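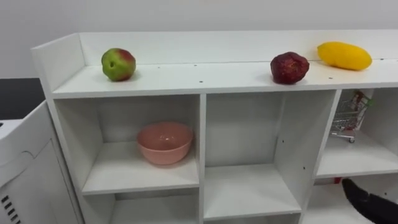 Department of Family and Consumer Sciences, Preltton College

Chapter 2: Fruit on Open Shelves

Whole fruit keeps well on an open shelf if each piece has air on all sides. Leave a gap between pieces so that a soft spot on one does not spread to the next.

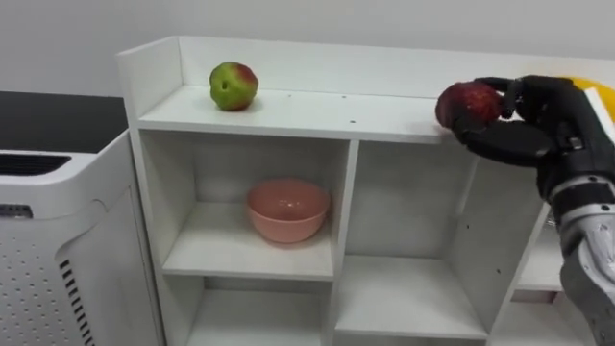 Figure 2.1. Green apple and red apple at the shelf top, with a pink bowl in the cubby below.

Handle apples lightly. A bruise may not show until the next day. Check the skin for wrinkles and dark spots, and use

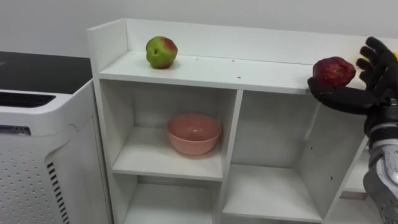 those pieces first. Bowls can go in the cubbies underneath, within easy reach when it is time to wash and serve.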